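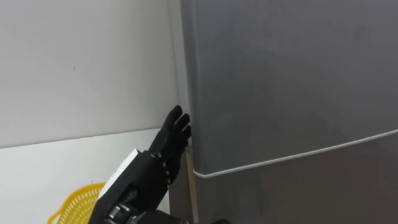 What has the grant paid for since the last report?

The grant has paid for the second round of home food diaries, the kitchen scales that go with them, the printing of the storage leaflet, and two days a week of Marjatta Kinnunen's time. The travel money has hardly been touched and we would like to talk about moving it.

The last report went to the Prudach fund in June, when the first round of diaries had just come back. It covered recruitment and the trouble we had with the diary form. We have not repeated that here.

Diaries

118 households in Multstead signed up and 36 of them have now kept a diary twice, once in spring and once in autumn. A diary lasts 15 days. People write down any food they throw away, what it weighed and why it went. The second round was easier to run than the first because the form is now a single sheet that fits on a cupboard door. Three households asked to carry on past the end and we let them, though their extra days are left out of the results.

Bread is still the thing most often thrown away, followed by salad leaves and cooked rice or pasta. Milk has dropped down the list. In spring a lot of people were pouring milk away on the printed date, and the leaflet's section on dates seems to have been read. Salad has not improved at all. Most people buy it in bags, use part of a bag and find the rest at the bottom of the drawer a week later. We had suggested putting a sheet of kitchen paper in the bag. Few tried it, and those who did were split on whether it made any difference.

Older people living alone waste less than we expected and shop more often. Households with children under five waste the most by weight, nearly all of it from plates. Advice on storage does little for food that has already been served, so for these families we have started talking about portions instead. That work is at an early stage and there is nothing to report on it yet.

The leaflet

1000 copies of the storage leaflet were printed. They have gone to the health centre, the library, both primary schools and the Ugwu shop on the main road, which has asked for more. The leaflet covers where to keep things in the fridge, what can be frozen, and the difference between "use by" and "best before". There was one mistake in it. The line on eggs says to keep them in the door, and it should say on a shelf, where the temperature is steadier. A corrected version is ready and will be used for the reprint.
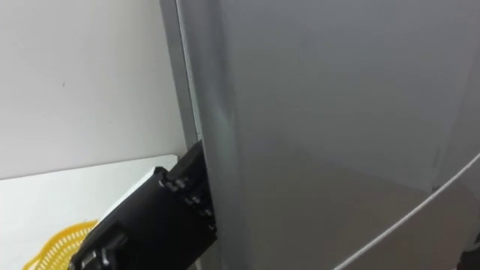
Multstead, November 15, 2025

The autumn part of the work closed this week, so what follows is the position as it stands today.

Fridge temperatures were added to the project after the first round, at the fund's suggestion. Each household in the second round was given a plain dial thermometer and asked to stand it in a glass of water on the middle shelf overnight, then read it first thing. The advice is to keep a fridge at five degrees or below. Many were warmer than that. The usual cause was that the dial inside runs from one to seven and people had taken the numbers to be degrees, so that a lower number looked colder when on most fridges it is the other way round. Once this was explained, most people changed the setting the same day.

A few fridges would not get down to five degrees whatever the setting. Horațiu Sârbu visited these homes and found worn door seals in two and a vent blocked with food in another. A worn seal can be checked by shutting the door on a strip of paper. If the paper pulls out freely at any point, the seal is not gripping there. We have added this to the draft of the new leaflet, along with a note about leaving a gap behind the fridge for air to move. 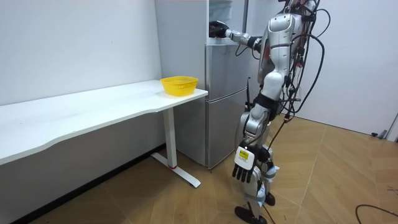
Freezers are a separate matter. Nearly every household has one, but it tends to hold things that were bought frozen, and leftovers rarely go in. When Horațiu asked why, the common answers were that there was no room, that there were no suitable tubs, and that nothing was labelled so it never got eaten. We gave out a roll of freezer labels with the second diary. It is too soon to say whether they are being used.

Spending

Spending is in line with the budget apart from travel, which is underspent because nearly all the homes are within walking distance of the office. Printing came in slightly over. We ask the fund to agree to move what is left of the travel line into printing, to pay for the corrected leaflet. The full figures are in the attached sheet.

Problems

The main problem is the number of people who stopped after the first diary. Some moved away and some said they were too busy, but many gave no reason. Those who stayed are probably the more interested ones, and the drop in milk waste should be read with that in mind. Marjatta is ringing the people who left, with two short questions, and has spoken to a third of them.

The scales were also slow to arrive. Prolla, who supplied them, sent the second batch late and with the wrong batteries, and the diaries for one street started a week behind the others. The missing batteries have been refunded.

Next steps

We plan a last, shorter diary after the new year, on bread and salad only. The new leaflet goes to print as soon as the transfer is agreed. Marjatta will send the fund a draft of the final report in spring, with the household results as a separate table and all names and addresses taken out.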